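Family Screen Time App: Frequently Asked Questions

Pladetti is a screen time and content filter app for families. These are the questions parents send us most often. If yours isn't covered, write to the support desk from the Help tab.

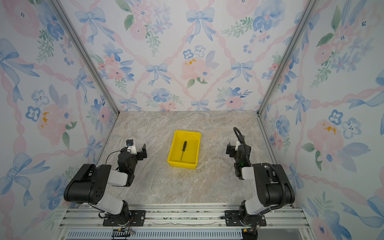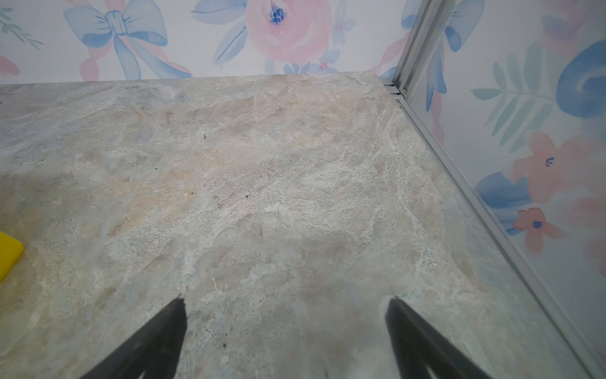
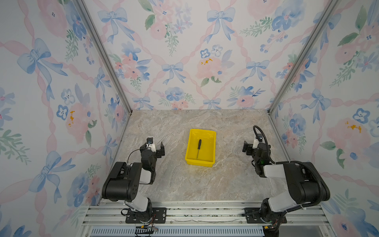 Which devices does it work on?
Phones and tablets running a current system version, plus most laptops. Game consoles are not supported. For those, use the console's own parental settings.

How many children can I add?
The basic plan covers 2 children. The family plan covers up to 8, and each child can have more than one device.

Will my child know the app is installed?
Yes. The icon stays on the home screen and the child can open it to see how much time is left. We do not offer a hidden mode.

Can I set different limits for school nights and weekends?
Yes. Open the child's profile, tap Schedule and pick the days. Many parents start the weekend schedule on Friday after school. You can also give 20 extra minutes with one tap, and the extra time ends at bedtime.

Does the filter read private messages?
No. It blocks websites and apps by category. It does not read texts, chats or email.

A site my child needs for homework is blocked. What do I do?
Tap Requests, find the site and choose Allow. The change takes about a minute to reach the child's device. If the page still won't load, restart the browser.

How long do you keep activity reports?
Reports are kept for 90 days and then deleted. You can delete them sooner under Privacy. Deleted reports can't be restored.

We used Drirna before. Can we move our settings over?
Block lists can be imported as a text file. Schedules have to be entered again by hand. Remove Drirna from each device first, as two filters running together can cut off the internet connection.

What happens if my child deletes the app?
You get an alert on your own phone. Limits stop working on that device until the app is put back.

Can two parents manage one account?
Yes. Invite the other parent under Account, then Adults. Both can change limits, but only the account owner can change the plan or cancel it.

How do I cancel?
Go to Account, then Plan, then Cancel. The service keeps running until the end of the period you have paid for.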